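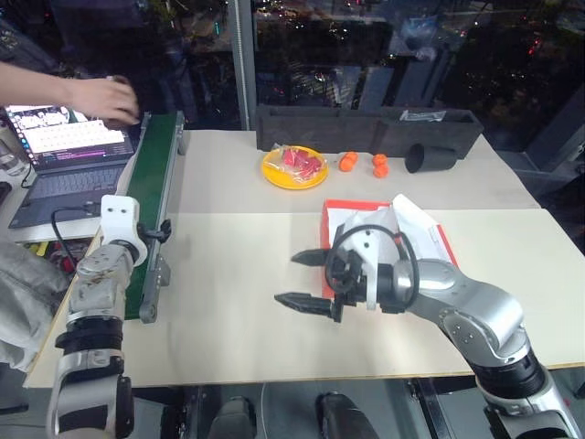 3.2 Items and surfaces

The study looks at how small mixed goods are set out on a shared work surface before they are packed, and at what the set-out does to the time and care needed afterwards. The items were chosen from the list kept at the Drestholm packing room, where 1,403 separate articles were logged in July. Of these, 909 were small enough to be held in one hand. We left out glass, anything sharp, and liquids in open containers.

The remaining articles fall into six groups: bagged goods, small balls and other things that roll, cups, trays and plates, long boxes, and printed cartons. The groups are uneven in size. Bagged goods were by far the largest and the balls the smallest, but the balls were kept as a group of their own because they behave unlike anything else on a flat table.

All work was done on a white tabletop. Flat ware was used in strong plain colours, red for the tray and yellow for the plate, so that the edge of each could be told from the table at a glance. A clear bag laid straight on a white surface is hard to make out, and the same bag on a yellow plate is not. White or crumpled packaging was given the red tray for the same reason. Long boxes were put along the back edge, where they also stopped loose items from rolling off.

Cups were laid on their sides as well as stood upright. In the Disby trials (Abdelaziz, in preparation) cups were always upright, and this may explain part of the gap between those results and ours – a cup on its side takes up more of the table and its open end can face any way.

3.3 Printed cartons

Printed packaging was treated separately. A dark carton with large pale lettering is easy to recognise from a distance, but close to, and with any movement, the lettering is much less use. Figure 3 gives a case of this kind.

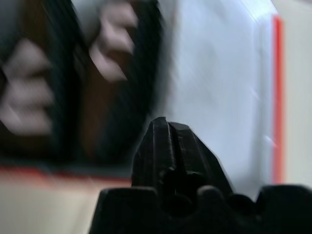
Figure 3. Large pale characters on a dark printed panel, too blurred to be read as a word.

For this reason we did not use printed words to sort the cartons. They were sorted by main colour first and then by the broad layout of the print: large characters, small text, or a plain face with a label. Under this scheme 82 cartons were placed in the large-character class. Dark cartons with a band of a second colour were noted as such, as the band often remains visible when the letters do not.

The scheme has one clear weakness. Two cartons from the same maker may share both colour and layout and differ only in a line of small text. The Skendura record sheets, which we used throughout, have a box for this, and such pairs were entered as a single item. We return to the point in section 5.

3.4 Setting out

Each layout was made by hand from a written card. The card gave the items and the part of the table for each – front, middle or back – but no exact distances. Items of one group could touch or partly hide one another, as they would in ordinary use. Bags were put down as they fell and were not smoothed flat.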